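Emmanuel Chege learned to repair shoes from his uncle in Fallau, and he still uses his uncle's hammer. We met in the small workshop behind Wimia, the fabric shop, where he has rented a bench since May.

"People think I only change heels," he says. "Heels are the easy part. A wet boot that was dried on a stove, this is hard work."

Last year he wrote 889 repairs in his notebook. Most were winter boots, and seven pairs belonged to the same family. He charges less for children's shoes, although they take him the same time. When I ask if this is good business he laughs and cuts a new piece of thread.
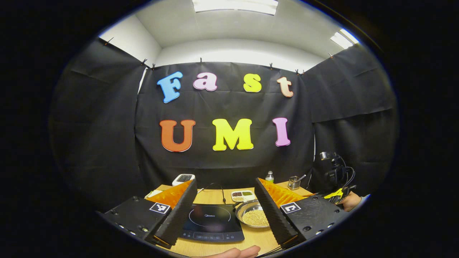
How does he know when a shoe is not worth repairing? "I bend it," he says. "If the upper leather breaks at the fold, I tell the customer to keep the money. A new sole will live longer than the rest of the shoe."

His neighbour at the bench, Borghild Myklebust, sews bags and sometimes lends him her heavy machine. She does not agree with him about glue. "He waits a whole night before he gives a shoe back," she says. "I would wait two hours." Emmanuel only shakes his head - they have had this discussion many times.

He would like to teach one young person the trade. Two have asked, but both wanted to start with new shoes, and he wants them to start with old ones. "In the old shoe you see how the person walks," he says, and takes the next pair from the shelf.

Recent articles
The last bakery in Zeleke
Tileo market moves indoors
Learning to mend a wool coat

Last updated: Oct 15, 2002

Contact us | Copyright Fallau Neighbourhood Pages | Back to top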